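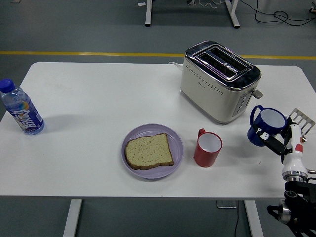
*Trenia table in matte white, set for breakfast with a toaster, plate and mug. Tableware and appliance not included.*

## Trenia Rectangular Table

A plain white table for lunchrooms, studios and small kitchens. The top is matte with rounded corners, and the legs are white metal to match. A two-slot toaster can sit at the back with room left in front for a plate, a mug and a water bottle.

**Finish:** matte white top, white legs
**Colour options:** white only
**Load:** up to 100 kg, evenly spread
**Assembly:** about 30 minutes, hex key supplied
**Warranty:** 6 years on the legs, 2 on the top

### Care

Wipe with a damp cloth and mild dish soap. Don't use scouring pads or cream cleanser, as they leave shiny patches on a matte surface. Toast crumbs can be brushed off dry. Put a trivet under pots straight off the stove.

Check the leg bolts after the first month and tighten if needed.

### Ordering

In stock at the Dralura warehouse. Orders of more than one table ship flat on a single pallet. Delivery is free within 300 km; beyond that, freight is quoted by postal code. The Monti bench is sold separately and fits underneath.

For trade pricing or replacement bolts, contact Brock Kowalchuk at the Dralura sales desk. Phones are open until 4:30 p.m.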